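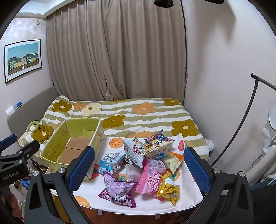

Snack bags on a tray, with an open box beside them

Can a machine sort and pack snacks at home yet?

Posted by riis_lane in Home Automation

I put together treat boxes for my nieces and nephews and a few neighbours' children. It's always the same job: tip the packets on to a tray, pick them up one by one and put them in an open box. I do it on the bed as it's the only flat space I have. Four boxes is fine, but in May I had nine to fill and was heartily sick of it by the end.

We already have a Werurus robot vacuum and it copes well with the floors. Is there anything I could buy that would do the packing? It doesn't need to be fast. I'd be happy to leave it running while I cook. The bags are all different sizes, mostly the puffy sort full of air, and a couple are pointed.

Posted by Ondo

No. Get the kids to do it.

Posted by prindine_packer

Not for the home, no. I work on a packing line and we have a machine that puts bags into cartons, but it gets one product at a time, all facing the same way, on a belt. Give it a mixed heap and it would stop and call for somebody.

The heap is the hard part. Bags lie on top of each other, so picking one up shifts the two next to it. Shiny foil also causes trouble for cameras, as the reflections change every time the bag moves. Then there is the squeeze – too light and the bag slips out, too hard and you have crumbs. Two-fingered grippers with ribbed or soft pads can hold a bag well enough. Choosing which one to take and where to take hold of it is what still goes wrong.

The pointed packets are awkward in their own way. There are few flat faces to press on, and the sealed edge sticks out where you don't want it.
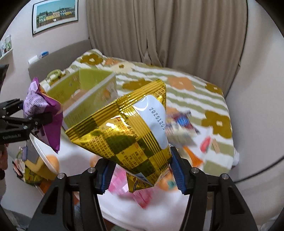
What I would do instead

Sort by shape first. Put the flat bags in the bottom of the box, the puffy ones on top, and the pointed ones in the corners. If any have a date printed on them, turn that side up as you go and you won't have to handle them again. I can fill a box in 3 minutes like that.

Move the tray closer to the box too. It sounds minor, but over nine boxes your back will notice.

Posted by riis_lane

Thanks, that's a shame but clear enough. I'll try the corners idea. Does it still work if the box is quite shallow?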